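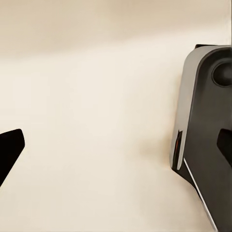
To: floor-talk list
Date: Thursday, September 12, 2019
Subject: Re: Packing cells at Drestness

> The notice says the Zarnero arms take over tote picking on
> second shift. Does that mean fewer hours for pickers? And who
> clears a jam, us or maintenance?

I'm on the changeover crew at Guthrie, where we went through this in March, so I can tell you how it went for us.

Hours stayed the same. The work did not. Four of us moved from picking to tending, and one tender covers two cells. You clear drops and bad grips yourself. Anything past the guard door goes to maintenance, and you log it.

The rate was the sore point. Clisuvgate set the target at 504 totes a shift per cell, and the tender got written up when the arm was slow. It took the union 42 days to get that changed. Ask for it in writing before the first cell starts.

Also ask for paid training time. Ours was done on breaks for the first week.

I can send the grievance wording to anyone who wants it.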